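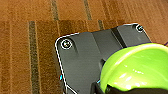 Speaker notes: Carpet tile in working rooms
25th March
By the Lirkmont floor care team

Print this page | E-mail this page

Start with the question most of the room came for: do you have to replace the whole floor when part of it goes bad? With tile, usually you don't. With broadloom, usually you do, or you live with a patch.

Ask for hands. Who has tile, who has roll carpet, who doesn't know? Wait for the answers. The last group is always bigger than people expect.

Our numbers. The Asdale building has 3,230 tiles on two floors. Over the past year we changed 184 of them. Most were near doors, the copier and the coffee counter. Say this slowly, people write it down.

Color match. Spend time on this part. A new tile next to old ones will look darker or brighter for a while, even from the same box. Brown and tan show it more than gray does. Striped patterns are harder again – the stripes have to run the same way as the ones next to them, and on uneven stripes they won't line up from tile to tile anyway. Check the arrow on the back before you press it down.

Swapping trick: take a good tile from under a cabinet and put it where people look. Put the new one under the cabinet. We did this in the Zabala meeting room and had no comments from the tenants.

Lifting a tile. Start at a corner with a flat scraper. Go slow over old glue. Scrape the floor clean, vacuum, let any new adhesive go tacky. Lay the tile, then press from the middle out. Don't drag it into place, it pushes the pile into the seam.

Pass the sample tiles around now. Two go left, one goes right. Get them back before the break.

Things that sit on the floor. Plates, boxes, cable covers, anything hard with corners. Pick them up when you vacuum and look under them. Grit collects along the edge and cuts the fibers. If something has to stay put, move it a little every 90 days so the pile can come back up.

Stains. Blot, cold water, blot again. We tested the Wudik spot cleaner on the tan and the brown and saw no fading on either. Test yours in a closet first.

Ordering. Keep 3 spare boxes from the first order. Write the dye lot on the wall of the storeroom as well as on the box. Boxes get thrown out.

If time is short, skip stains and go to ordering. Questions until the hour. The follow-up session on stair edges is in May, sign-up sheet by the door.

Contact Lirkmont | © Lirkmont Floor Care | Back to top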